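The Practice Table

12/1/19

14 shares | 3 comments

The second shift at Verkatine's sorting plant used to start with gloves. Workers pulled on a pair, took a place at one of the long tables, and spent eight hours picking machined parts out of mixed bins and setting them in trays. The company repairs pumps and cooling units, and every unit that comes in gets taken down to its pieces.

Since spring, part of the shift starts with a login. Four of the sorters now spend their first two hours in a former break room, at a row of screens, checking what a robot arm did overnight in simulation. The software is called Climon. It lets the arm try the same kind of pick over and over on a virtual table before anyone lets a real one near the line.

The checking is slow work. Each attempt comes up as a short clip with a panel for marking it good, bad or unclear. A reviewer also writes a line about why. The sorters were chosen for this because they know how the parts behave. They know which edges catch and which faces are too narrow to hold, and they know that a ribbed part will slide if it is gripped along the ribs.

Lighting is changed from one batch to the next, and in some of them it is set so high that the part nearly disappears into the tabletop. Those take longest. A reviewer has to find the part by its stripes and its round features, then decide whether the fingers are headed for it.

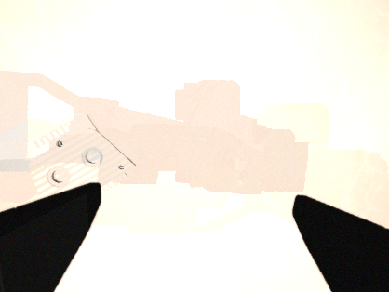
Viera Malý thought the bright batches were a waste of time when she started. She said she marked her first 80 clips unclear and went to ask if the program was broken. Now she would keep them in, she said, as the windows over line two do the same thing every afternoon and she has picked up the wrong part herself in that glare.

Reviewers get through 93 clips in a typical session. The target was higher at first. It came down after the sorters complained of headaches and the plant agreed that a tired reviewer was no use to anyone. There is a ten-minute break each hour, and it is taken away from the screens.

Pay was the longer argument. Verkatine first treated reviewing as light duty, at the sorting rate. The sorters asked for the inspection rate, which is higher, and pointed out that they were being asked to judge work. It took most of the summer to settle. They got the inspection rate for the hours they review and the sorting rate for the rest, and the time sheets now have two columns. Several people would still like to see one.

What happens to the tables is a harder question. The plant has 545 employees, and roughly a third of them sort for at least part of the week. Management says the first real arm will take over one station, the one that handles heavy housings, where most of the shoulder injuries come from. There is a written promise of no layoffs for two years. After that there is no promise.

The people who have done the reviewing are less worried than the ones who haven't, going by a dozen conversations on the floor. They have watched the arm fail. It closes on air. It knocks one part into the next. It gets good at a thing on one night's run, and then the layout is changed and it is bad again. One sorter said he had stopped losing sleep over it sometime in his second week. Another said she had started to, once she saw how fast the clips improved after a new round of notes.

A run is 2000 attempts, done overnight, and the layouts vary. A table might hold gray parts along with plain colored blocks, with shelves and cabinets filled in behind. Reviewers are told to ignore the background and look at contact: where the jaws meet the object, and on which face.
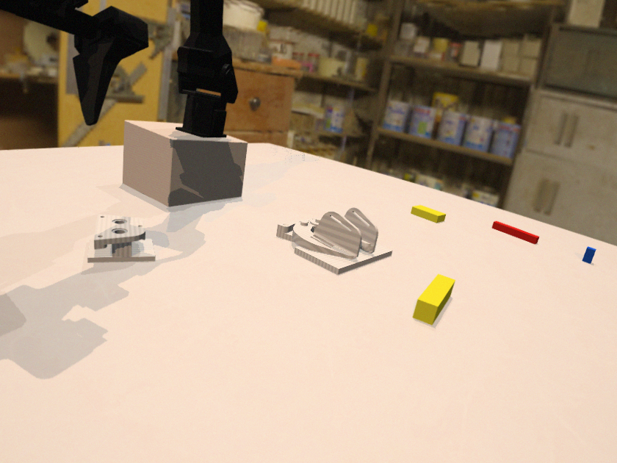
What comes next

The heavy-housing station is due to be fenced off at the end of December. Okoth, the contractor doing the installation, wants two weeks of daytime trials with a sorter standing by at the stop button. The sorters have asked for two people there, so that one can step away. That had not been decided when this issue closed.

Cladell, the company's smaller plant, will wait. It has no spare room for the screens, and the building's network drops out in bad weather. Sorters there have been told they can apply to review from the main plant, a 40-minute drive each way. So far the company has not offered to pay for the gas.

14 shares | Show all 3 comments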